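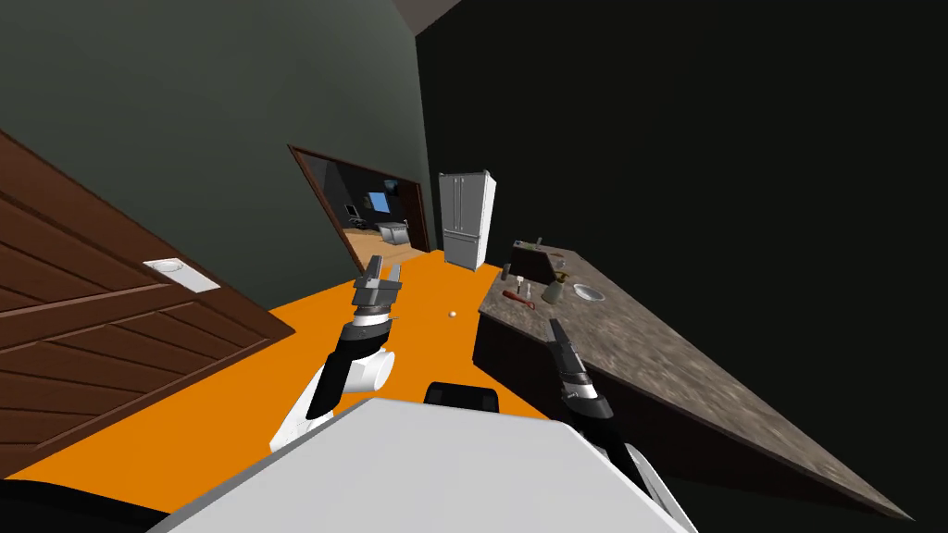 A rendered kitchen with an orange floor.

How to Regrout a Tiled Kitchen Floor
Posted Saturday, February 11, 2012 by Napaporn Wongsuwan

Regrouting replaces the top layer of grout between tiles that are otherwise sound. If tiles rock or sound hollow when tapped, stop and repair those first. New grout over a loose tile cracks within weeks.

The instructions are for sanded cement grout in joints wider than 1/8 inch. For narrower joints use unsanded grout and follow the water ratio on the bag. Epoxy grout is a different procedure and is not covered.

Tools and materials
Grout saw or oscillating tool with a carbide blade
Vacuum with crevice attachment
Rubber float
Margin trowel and bucket
Two large sponges
Sanded grout
Penetrating sealer
Knee pads

Removing the old grout
Cut down to at least half the depth of the tile. Keep the blade in the center of the joint and make two or three light passes. Pressing hard does not speed up the cut and will chip glazed edges. Finish corners and the run along the cabinets by hand.

Vacuum every joint, then wipe the floor with a damp sponge. Let it dry overnight. Dust left on the sides of the joint is the most common cause of grout that falls out in strips.

Mixing
Put three quarters of the water in the bucket first, add the powder, and stir with the margin trowel until there are no dry lumps. Add the rest of the water in small amounts. The mix should hold its shape on the trowel, like stiff peanut butter. Let it stand 6 minutes and stir again without adding water. Mix only what you can place in 40 minutes.

Filling the joints
Dampen the joints, leaving no standing water. Hold the float at a low angle and push grout in diagonally to the tile edges. Then raise the float until it is nearly upright and scrape off the excess - again diagonally, so the edge does not dig into the joint.

Cleaning and curing
Wait until the grout is firm to a fingertip. Wipe with a well-wrung sponge in light circles and rinse it often. A thin haze will form as the floor dries; buff it off with a dry cloth. Stay off the floor for 24 hours.

Sealing
Apply sealer after the curing time printed on the bag. Wipe any sealer off the tile faces before it dries. Leave the joint against the wall free of grout and fill it with matching caulk - it has to flex.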